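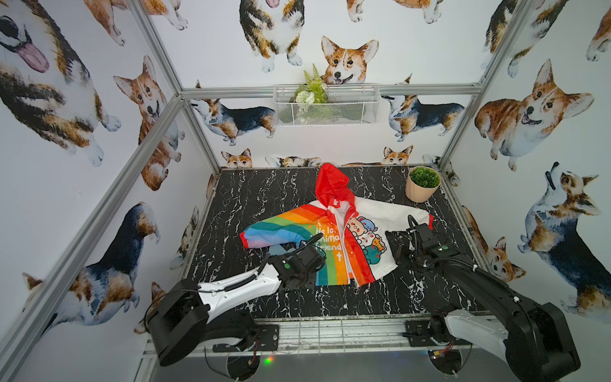

Clutard Recall Grows, and So Do the Doubts

News > Motoring > Recalls

Clutard now says 2,779 of its Plosus coupes may roll away while parked, up from 1,405 in June. The company blames a software glitch. Owners have heard that one before.
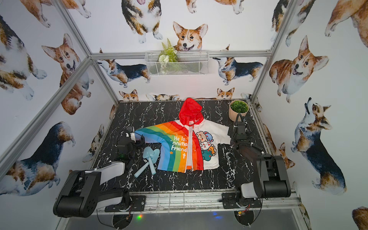
The fix is a dashboard warning telling drivers to set the brake. It comes in stripes of orange, yellow and green, as loud as the rainbow sleeve on a kid's jacket — and it holds a car on a hill about as well.

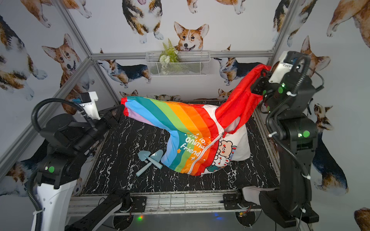 What owners get

A free update at the Clilville dealer, 2 hours' wait. No loaner.

Comments

Zorica Hodžić: Mine rolled AFTER the update.

Lovisa Solberg: So a sticker, basically.

Contact | Copyright Clilville Motoring | Back to top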